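About us

Hello, and welcome to Sirnlow! We're a small outfit in Haneston that teaches pairs of robot arms to do the fiddly household stuff, like clearing a table, putting cups on a tray and taking them off again. I started it in a rented unit behind a tile shop, and we're still there (the tile people are lovely, and very patient about the noise).

Most companies use this page to tell you how well everything has gone. I'd like to tell you about the time it went wrong, as it changed how we work more than any of the good days did, and customers keep asking me about it anyway.

It was January, a Tuesday, late in the afternoon. We were running a tidy-up job for Skernton, who fit out kitchens for sheltered housing, and the left arm was supposed to set a mug down and let go. It set the mug down all right. Then it carried on closing. The handle went first, then the side, and then the arm swung back to its start position still gripping what was left, and bits of china went all over the floor. My hand had been on the table just before that. I'd leant in to straighten a coaster, which I'd done hundreds of times, and I'd only just moved away.

I hit the stop button and then I sat on the floor for a bit!

We took that arm to pieces over the next few days. The cause was a cable. It ran up the outside of the arm and had been tied down too tightly at one of the bends, so each time the elbow folded, the wires got a little tug. After 700 cycles or so of that, one of them had gone inside its sleeve, where you couldn't see it. The gripper stopped reporting how hard it was squeezing, and our software (this part was my fault, I wrote it) took no answer to mean no force, and kept squeezing. A silly assumption, and it had been sitting in there since the very first version.

Mugs and a tray are still our everyday test, with a few desk bits lying about to make life harder.
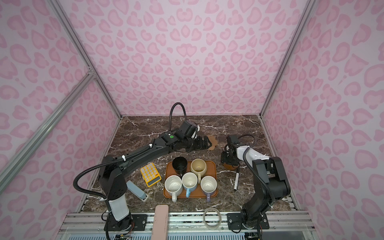
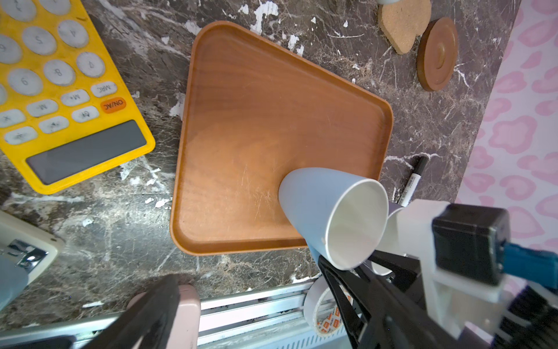

So, what did we change? First, silence now counts as a fault. If a gripper goes quiet for more than 30 milliseconds, both arms stop where they are and stay stopped until a person comes over and clears it. Skernton did grumble at first that this made the system jumpy, and they had a point, we had 40 false stops in the first week. It's much calmer now that we've sorted out the connectors.

Second, cables. We leave slack at each joint and fold the arm by hand through its whole reach before anything gets tightened. I check the ties every morning with a cup of tea in the other hand, and any tie that has left a mark on the sleeve gets cut off and done again.

Third, hands. Nobody reaches over the table with the power on, me included, me especially. If a coaster is crooked it can stay crooked until the run is finished.

We wrote the whole thing up and sent it to everybody who had one of our arms at the time. I was dreading that email, I really was. Two customers rang up cross, which was fair enough, and one of them found the same tight tie on theirs and sent us a photo of it. We replaced the cables on all of them free of charge, and it cost us most of that spring's money.

There are 5 of us these days, and we've since moved everything over to Yook, our own control software, which had its fault handling written before any of the clever stuff. It's a bit plain to look at. We're working on that!

If you'd like to come and see us, do. Weekday mornings are best, and you can park round the side by the tile shop. And if you've got one of our older arms and you're not sure whether it had its cables changed, please switch it off and ring before you use it again. We'll look it up while you're on the phone.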